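Skevura Method Helps Two-Armed Robots Learn to Handle Laundry in Messy Surroundings

Lekarness research team shares results from its study of changing backgrounds and stray objects

SKENDUM, 8 Nov 2022. Researchers at Lekarness today announced the results of Skevura, a training method that helps a pair of robot arms pick clothes out of a pile even when the walls, the floor and the clutter around them keep changing. In testing, arms trained with the new method finished 480 of 643 clothes-handling trials in settings they had never worked in before. Arms trained the usual way, with one plain backdrop, finished 400 of the same 643.

"We are thrilled with this," said Birutė Paulauskas, who leads the project. "Clothes are hard enough for a robot, because a shirt never lands in the same shape twice. Then you put up new wallpaper and the robot that did so well in July acts as if it has never seen a shirt in its life! Skevura gives it a much better chance."

The idea grew out of a simple frustration. Robot skills are often taught by having a person guide the arms through a task again and again while cameras record. The robot then learns to copy the motions from the recordings. If every recording is made against the same blank wall, the robot may lean on details that have nothing to do with the job.

Skevura changes the surroundings on purpose. Between recording sessions the team swaps the wall coverings and the floor surface, and adds things that don't belong with the clothes. The training set now holds 1,947 guided recordings, all made by people working both arms at once.

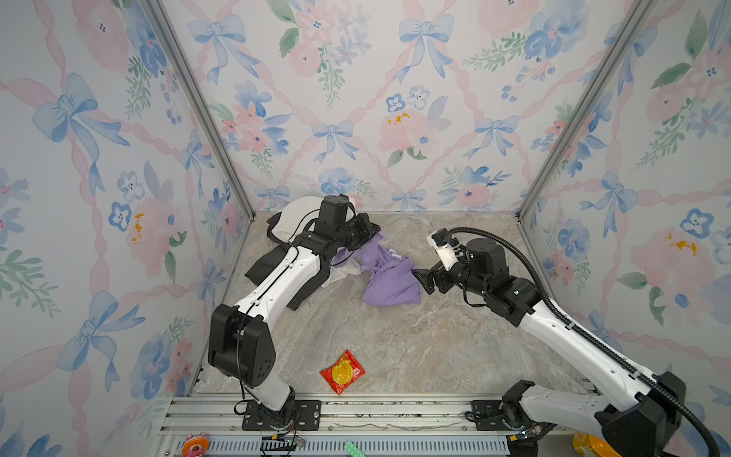
Busy walls, crumpled clothes

Rose-and-bow wallpaper has become a lab favorite. It covers three sides of the work area, over a marble-look floor, and it gives the cameras plenty to look at besides the clothes. A red snack packet lies out in the open in front of the pile, where the robot has to learn to leave it alone. The clothes themselves are bunched together, with a purple garment up against black and white ones, so the left gripper has to take hold of one fabric while the right one moves in toward it.

"That second arm is where the fun is," said Ojārs Mockus, who designed the training software. "Holding the cloth with one gripper and choosing where to reach with the other is a real two-handed decision, and the edges are hard to find when everything is crumpled."

The method still has limits. Most of the failed trials involved dark clothes lying on top of each other, and the team plans to study those cases next with Mägi, its partner on the project. Dace Lill and Aivar Lepik will run that work, which will also test patterned clothing against patterned walls.

A full report on the method, including the trial results, is available from the Lekarness press office on request.

Press contact: Kęstutis Kivi, Lekarness Press Office, Skendum | © 2022 Lekarness. All rights reserved. | Back to top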